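Revised 29/12/2021

## 4. Working rules for the fabric handling cell

This section applies to the Putulix arm with the two-finger gripper and wrist camera, set up for picking up clothes and placing them in a basket. Read it together with Section 3 (Mounting and power) and the site rules posted at the Sturnolbridge workshop. Where a site rule is stricter than this manual, follow the site rule.

Clothes are soft and light, and people tend to relax around a robot that handles them. The arm moves with the same force whether it is holding a shirt or a metal part. Treat the cell the same way in both cases.

### 4.1 Who may work in the cell

1. Only operators who have signed the cell training sheet may start the arm.
2. One operator is in charge of each session. That person holds the enabling switch and is the only one who gives the start command.
3. Visitors stay outside the floor line. They may not reach over it, even when the arm is stopped.
4. Tie back long hair. Remove lanyards, scarves and loose bracelets before crossing the floor line.

### 4.2 Preparing the cell

1. Turn the arm off at the controller and hang the lockout tag on the switch.
2. Check that wheeled partitions are in position and that the brake on each caster is down. Push each partition once at shoulder height. If it rolls, do not start the session.
3. Clear the floor between the partitions and the work surface. Cables must run behind the partitions or under a cable cover.
4. Place the basket beside the work surface with its opening facing up. The rim must be lower than the work surface.
5. Check the rim and walls of the basket for cracks and broken edges. Fabric that snags on a broken edge can drag the basket into the path of the arm.
6. Lay out one garment at a time. Leave it loosely crumpled unless the task sheet calls for it to be folded.
7. Empty all pockets. Close zippers. Take out pins, clips and security tags.
8. Remove the lockout tag, step back over the floor line and turn on the controller.

**Note:** Sewn-in care labels and small brand labels may stay on. Paper tags on a string must be cut off, as the string can wrap around a fingertip.

**Caution:** Do not use belts, drawstrings or anything with a loose cord longer than 9 inches. If a cord catches on a fixed part, the arm may pull hard before the controller stops it.

### 4.3 Checking the gripper

Do this check at the start of every shift and after any collision, however slight.

1. With the arm stopped and tagged, look at both fingers from the side and from the front. The tips should be level with each other.
2. Wipe each finger with a dry cloth. Remove lint from the slots in the tips with a soft brush. Do not use a blade or a screwdriver.
3. Check the finger screws with the Merken hex key supplied in the kit. If a screw turns, tighten it and enter it in the log.
4. Wipe the camera lens with the lens cloth only.
5. Remove the tag, return to the operator position and run **Gripper > Open/Close Test**. The fingers should move smoothly and meet without clicking.
6. Open the camera view. Both fingertips must be visible.

If the fingers fail the test, stop using the arm and report the fault. Do not bend a finger back into shape.

### 4.4 Running a pick

1. Set the speed limit. For a new operator or a new type of garment, use 16 percent. The limit for routine work is 86 percent.
2. Say "starting" out loud and wait for anyone nearby to answer.
3. Hold the enabling switch in the middle position. Letting go or squeezing hard will stop the arm.
4. Bring the gripper over the garment and stop before lowering it.
5. Check the camera view. The fingers should be pointing at fabric, with no hand, cable or partition foot in the way.
6. Lower the gripper slowly. When the tips touch the fabric, stop. Pressing into a padded surface puts a load on the fingers that the camera does not show.
7. Close the fingers, lift, and wait for the garment to stop swinging.
8. Move over the basket and open the fingers. Keep the tips above the rim.

**Caution:** The camera view shows only what is in front of the gripper. It does not show the elbow of the arm or anyone standing behind it. Look at the arm itself before each long move.

### 4.5 If a garment drops or snags

1. Release the enabling switch.
2. Turn off the controller and hang the tag.
3. Free the garment by hand. If the fingers are closed on it, use the manual release described in Section 3. Do not pull.
4. Look at the fingertips for damage and repeat the check in 4.3.
5. Enter the event in the log, including snags that caused no damage.

Never reach in to straighten a garment while the arm is powered. This rule also covers "just moving a sleeve."

### 4.6 Emptying the basket

Empty the basket when the clothes come within a hand's width of the rim, or after 17 garments, whichever comes first. Stop and tag the arm each time.

### 4.7 Records

Keep the cell log for the period set by your site. Send copies of collision reports to the Christodoulou service desk along with the controller serial number. The log sheets were changed in November, so discard any older blank copies.
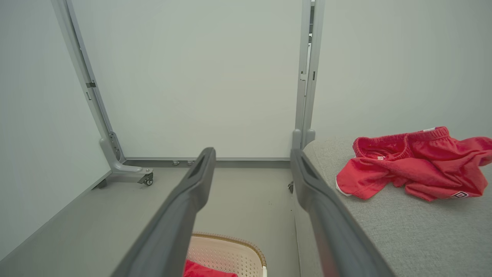 *Figure 4-1. Wrist camera view with both fingertips visible, red shorts on the padded gray surface and the basket below.*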